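December 10, 2018

I moved to Litden in March, and since then I have been trying to learn how to bake bread the way my grandmother did. I write this post mostly for myself, so that next year I will remember what I did wrong. But two readers asked me about flour, so maybe it is useful for other people too.

First, the flour. At home we had only one kind, and it was called just "flour." In the shop here there are eleven kinds and I stood in front of the shelf for a long time. My first bread was made with cake flour, because the bag had a nice picture of a loaf. It came out flat and pale. My husband ate two slices and was very polite.

Now I buy from Dirnari, a small mill that sells at the market by the river. They have a dark rye and a strong white one, and I mix them. For one loaf I take 500 grams of the white and 208 grams of the rye. I know that 208 is a strange number. It comes from my grandmother's tin cup, which I have weighed many times on my kitchen scale, full of rye, leveled with a knife. She never used a scale in her life, and I think she would laugh at me.

The second problem was the starter. I wanted to bring a little of hers with me, dried on paper, but I lost it in the move — this still makes me sad. So I started a new one from rye and water on the window sill. For six days it smelled like nail polish and I wanted to throw it out. On the ninth day it began to smell like apples. If yours smells bad in the first week, please wait.

My kitchen is colder than I expected. In summer the dough was ready in four hours, and in November it needed the whole night and part of the morning. I tried to put the bowl inside the oven with only the light on, and this works well, but once I forgot it was there and turned the oven on to heat. I don't want to talk about that bowl.
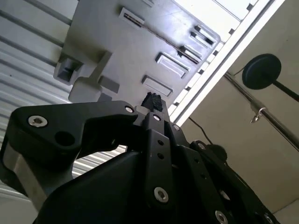
*Black plates, silver screws, gray plastic overhead.*

About the water I have changed my mind several times. The recipe from Skornura, a baking blog I read every week, says 600 grams for this amount of flour. For me that is a soup. I tried it three times and each time the dough stayed on my hands and on the tap and on the door handle. With less water the bread is easier to shape, but the next day it is dry. At the moment I use 500 grams and wet my hands before I touch it.

Salt: one and a half spoons. I forgot it once, and the bread looked beautiful and had no taste at all.

For the crust I bought a heavy pot at Muñoz, the kitchen store near the station. I looked at it for two months before I decided. The pot goes into the oven empty, and when it is very hot I drop the dough inside and close the lid. I take off the lid after 25 minutes. The first time I heard the crust crack on the table, I called my mother and held the phone close to the bread. She could not hear anything, but she said yes, very nice.

I still did not get the taste of my grandmother's bread. Mine is more sour, and hers had something sweet at the end. My mother thinks it was a spoon of honey. My aunt says it was the water from the old boiled potatoes, and she is very sure. On the next free morning I will try the potato water, and I will write here how it was.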